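Gremeo practice hand: a review after a lot of henna

I bought the Gremeo practice hand in June, when my own left arm had run out of bare skin and my family had run out of patience. If you're learning henna you'll know the stage I mean. You can do a decent vine on paper, you can do a tidy row of dots on a sheet of acrylic, and then somebody holds out a real hand and it all goes wobbly, as hands have slopes and dips and knuckles and paper doesn't.

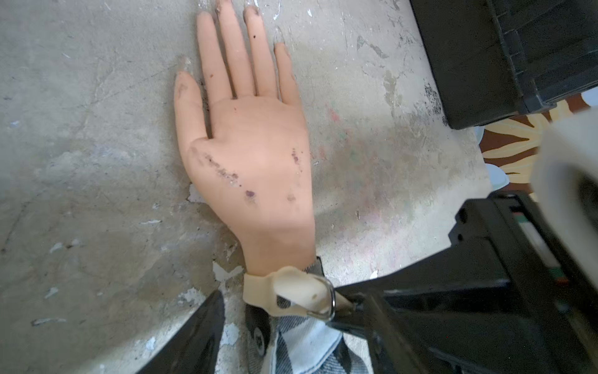
So, the short version: I love it. I've done 43 full designs on mine and I'd buy another tomorrow. The long version has a few grumbles in it, so do read on before you order.

What it's like to work on

The surface is smooth and a bit rubbery, and the cone glides over it very nicely. It's slightly slicker than skin, so if your paste is on the thin side your lines will spread before you've finished the petal. I was cross about this for a week and then realised it was teaching me to mix my paste properly! I now leave mine a touch thicker and the lines sit up beautifully, on the hand and on people.

The shape is what really sells it. There's a good wide gap between the thumb and the first finger, and that's the bit I always used to dodge, because curving a trail through there without smudging is horrible. I must have done that one stretch more than any other part of the hand. The fingers are straight and held together, great for bands that run across all four, not so great if you want to wrap a design round the sides of each one. You can get a cone tip in between them but it's fiddly, and I mostly don't bother.

It's also very patient. I can stop halfway through a mandala, put the kettle on, answer the door, come back and carry on. Try that with your cousin.

Staining (the big question)

Yes, it stains. The shop page says "wipes clean", and that's true if you wipe straight away with a damp cloth. Leave the paste overnight and you'll have a mark for good, or at least I haven't found anything that shifts it. Mine is a proper mess of purple-brown patches now, the worst one a long streak from the base of the thumb where I tried a dark jagua blend and then fell asleep on the sofa. Washing-up liquid did nothing. Baby oil faded it a tiny bit. I tried a make-up remover on one small patch and it left the surface tacky for days, so please don't.

Does it matter? For practice, no. I just work over the top of the old marks, and a fresh line of paste is dark and raised enough that I can see exactly what I'm doing. If you want to film your designs or take smart photos for a page, it matters a lot more, and I'd keep a second one clean for that.

The fingertips pick up dirt too. Any fluff, grit or dust within reach will find its way there. I work on the floor half the time and should know better.

Compared with the others I've tried

I had an Urkari hand before this, which was cheaper and much harder, more like drawing on a plate. Fine for learning pressure control, but the paste flaked off in sheets as it dried and I never enjoyed using it. A friend has the Stockdale one with bendy fingers, and I've had a few goes. The posing is fun, and you can spread the fingers for side work, but it flops when you lean on it and I kept having to prop it up on a rolled towel. For flat, steady, hour-after-hour practice I'd take the Gremeo over both.

Little things worth knowing

Give it a wash before you start. Mine came with a slight film on it that made the first few lines bead up, and I thought I'd bought a dud until a quick scrub sorted it.

Keep it away from newspaper and anything freshly printed. The ink comes off on it.

Cones matter as well. I've been using Erkov ready-rolled ones, and the fine tip suits this surface far better than the medium. I bought a box of 300 with a friend and we split it, which sounds mad, but they're so much cheaper that way and we're getting through them at a frightening speed.

For transfers and stencils it's a mixed bag. Stick-on stencils grip well on the back of the hand and lift at the fingers, so I hold the edges down with a bit of low-tack tape.

Who should get one

Anybody past the paper stage who wants to do bridal work eventually, or even just nice designs for friends at Eid and Diwali. My finger bands used to lean like a row of old fence posts, and last month I did both hands for a family wedding without one restart. I was so chuffed I took far too many photos.

Four and a half stars from me. The half comes off for that "wipes clean" line on the shop page, which could do with the words "if you're quick" after it.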